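Buying and budgeting FAQ – hand-held gripper kits

Updated 2018-08-21. Questions that keep landing in the purchasing inbox. Read before you send a request please.

Who signs off?
Amber Ellwood, for anything under 900 dollars. Over that it goes to the Narnby office and takes longer. Plan for it.

What's in a standard kit?
One hand-held gripper, one pair of soft fingers already fitted, headband with camera, cable, charger, carry case. Spare fingers NOT included. People miss this every time.

Do I need the head camera as well?
Depends on the job. Sorting and packing, yes. Plain pick and place on a bench, you can probably skip it and save the money. Ask your project lead first, adding one later means a second shipping charge.

How many kits should I budget for?
One per person collecting, plus one spare per site. Not one per shift – shared kits are fine as long as there is time between shifts to charge and wipe down. Small sites (one or two people) can go without the spare if Skulden is close enough to drive to.

Soft fingers or hard?
Soft for pouches, fabric, odd shapes, anything that squashes. Hard for small metal parts. Most of our work is household and office stuff so default is soft. If your not sure order soft.
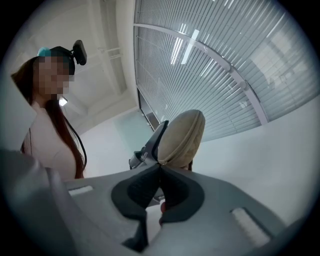
Soft fingers on a beige fabric pouch, head camera worn on the headband.

How long do the fingers last?
The ribbed pads go first. We budget a new pair every 2 months per kit in daily use. Light use, longer. Put it on the consumables line, not equipment, or finance will bounce it.

What does a spare pair cost?
34 dollars from Grirnine, same price left or right. They only sell pairs. Babić also stocks them but check the mount, the older type doesn't fit our grippers.

Can I buy from another supplier?
If it's on the list, yes. Not on the list – get a written quote and send it over with a line on why. Verbal quotes don't count. Screenshots of a shopping cart don't count either.

What do I need to buy for the objects?
Less than you think. Use what the site already has, then top up. We allow 70 dollars per site for props, receipts needed. Mix of soft and hard items, different sizes. No food, no glass.

Lead times?
Grippers are the slow part. Order before you book people, not after. Headbands and cables usually come out of Skulden stock, so those are quick. Finger pairs are in between.

Do we rent or buy?
Buy if the project runs past January. Shorter than that, ask about a loan from the Narnby pool first. Loans need a return date and a named person. Whoever is named pays for lost cables out of thier project code.

What about training time?
Budget half a day for new people, paid. They need to get used to the weight and to having a cable down their back. Long hair, allow a bit extra for fitting the headband.

Repairs?
Send the whole gripper back, don't open it. Label it with site and fault – "broken" is not a fault. Loaner goes out same day if there's one on the shelf.

My request was bounced, why?
Usually no project code. Fix it and resend on the same thread, new threads go to the back of the queue.

Something not covered?
Purchasing inbox, put KIT in the subject line.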